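How to date an old aircheck tape with no label on it?

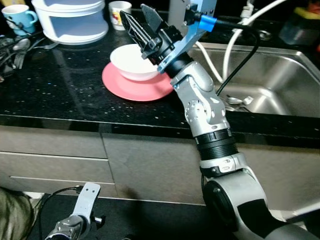 Hello to all. I have inherited a box of reel tapes and cassettes from my uncle, who was an engineer at a small AM station and later listened to radio on many business trips. Most of the tapes have a good label. One cassette has only "Prodness 2" written with pencil, and I do not know what this word means. On the tape there is around 45 minutes of a morning show with a man who calls himself only "Riedl in the morning". He never says a first name, and the call letters are sung in the jingle so fast that I can not understand them. I hear a K at the start, then maybe D or T.

What I know so far:
He gives the weather as "snow until noon, then clearing" and he says the school buses in the county are two hours late. So it must be winter, I think January, because he also tells listeners to throw away the Christmas tree at last. There is an ad for a furniture store called Foveck, "out on the highway by the grain elevator". The phone number for the contest ends with 3344, but the first three numbers are covered by a noise on the tape. The songs are cut very short, only the first seconds and the last seconds, so he made this tape probably for looking for a job.

I would like to know the year and, if it is possible, the station. My uncle can not be asked anymore. I come from Norway and I have lived here only some years, so I do not know the old stations and I may be missing things that are clear for you. Is there a usual method for this?

Gøran Torvik
Sep 23, 2019

plainsdxer

Start with the songs. Even when they are cut (we call it a "scoped" tape), you can mostly name them from the intro and the ending. Write them all down in order and find when each one came out. The newest song gives you the earliest possible date. Don't trust the old ones, every station played some gold.

K at the start means most likely west of the Mississippi, but there are exceptions, so don't throw out the east completely. Then take the furniture store. Small town stores advertised in the local paper too, and many papers are scanned now. Search the store name together with "highway" and try a few spellings, you only heard it, right? It could be Fovec or Fovek.

School buses by county and a grain elevator sounds like the Dakotas, Nebraska, Kansas, maybe Minnesota. Still a lot of map.

mornings_with_marge

could be anything really. lots of guys used one last name and then changed it at the next station. My cousin had three names in four years. post the audio somewhere and people will know the voice

Old Board Op

I worked the board at small stations for a long time and I would do it a little differently from the first reply, although the song list is good advice.

1. Copy the tape before you play it again. If the pressure pad in the cassette is old it can fall off. A new shell is cheap and you can move the tape over with a small screwdriver and patience.

2. Slow down the jingle. Any free audio editor can do this. Sung call letters become much more clear at half speed, and you should listen to each channel alone if the tape is stereo. If the jingle was sold as a package to many stations, the melody alone can give you a range of years. There are collectors who know these packages by heart, and they are friendly when you send a clean copy.

3. Listen for the network news. If there is a newscast at the top of the hour, even one scoped headline can settle the year better than ten songs. Also listen for prices in the ads.

4. When you have a few possible call letters, look in the old broadcasting yearbooks. Many volumes are scanned and free to read. They list stations by state with the frequency and often the program director – but not always the air staff, so do not give up if Riedl is missing.

About "Prodness": it could be "Prod" for production and then something that was hard to read. Many people kept a second tape with only their commercials and promos. Look if there is another cassette in the box with the same handwriting, also on the reels.

One more thing. The date of the show and the date of the tape are not the same. Your uncle may have a copy of a copy, so the brand of the cassette helps only a little.

Gøran Torvik

Thank you to everybody. I have slowed down the jingle and now I hear four letters, the second is T and not D, but the last one is still uncertain. In one ad there is also a town name that sounds like "Ponon". I can not find it on any map, so I think I hear it wrong. I will make the song list next and write again here.

plainsdxer

Try Ponca, it's in Nebraska. Could be that he just swallowed the end of it.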